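Subject: Re: [cell-care] Wrist cables on the two-arm table, and how often to look at them

Hello all, and hello Lowri in particular,

Lowri Gethin wrote:

> We've inherited a table cell with two arms and a pair of four-fingered hands, and I'm supposed to write the upkeep sheet for it. Themis says the cables are what bite you first. How much slack do you leave at the wrist, and do you check the hands before every run or only when one starts playing up? Pictures would help me a lot, as I've only the Semmont booklet to go on.

Themis is quite right, bless him, and I wish I'd had him about the place when we set ours up in December. We had 9 stoppages in the first month and I'm sorry to say that 4 of them were a cable I had tied down too tightly myself. The arm would go off quite happily to the far side of the table, run out of slack, and sulk.

So these days I leave a good generous loop from the wrist back along the arm, and let the rest hang down past the table edge where it can't sweep anything away. The loop looks untidy and Brunello grumbles at it every time he walks by, but it has given us 103 runs without a pulled plug, so untidy it stays.

I've put in two views of the whole table and two from the wrists, so you can see how the cables go and what the hands look like close to.

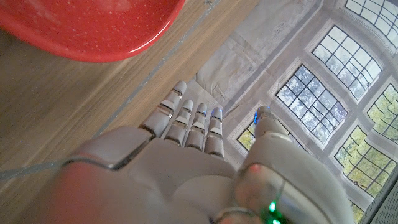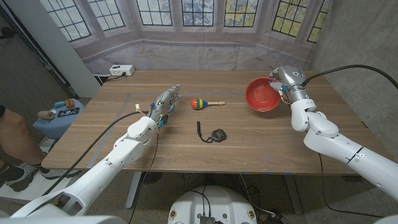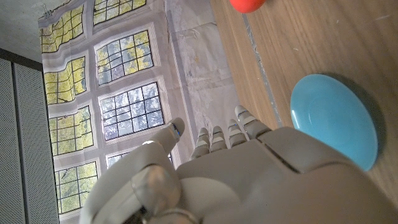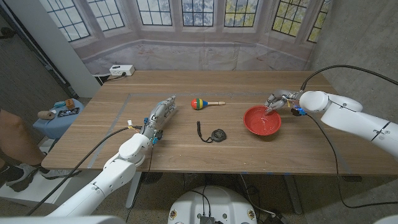
*First and third: the hands from the wrist cameras. Second and fourth: both arms over the table, with the black cables hanging past the edge.*

As for the hands, yes, please do look at them before every run – it takes hardly any time once you're used to it. I open and close each finger by itself, slowly, and listen. Then I run a dry cloth down the joints and along the seams where the shells meet, which is where ours collect the most dreadful fluff. If a fingertip feels loose, don't be tempted to nip it up and carry on; take it off and look at the little screw underneath, which on ours had been rounded off by somebody in a hurry (me again, I'm afraid).

The wrist connectors get a gentle push with a thumb and nothing more. I used to unplug and reseat them every morning until Vilhjálmur pointed out that I was wearing them out with kindness! Now they only come apart every 35 runs, when we do the full clean.

One more thing for your sheet: check the tape on the tabletop as well. Once a corner lifts, a finger will find it sooner or later, and picking glue out of a knuckle joint is a miserable way to spend an afternoon.

Do send the draft round when you have it, and I'll gladly go through it with a pencil and a pot of tea.

Warmest wishes,
Debora Mazza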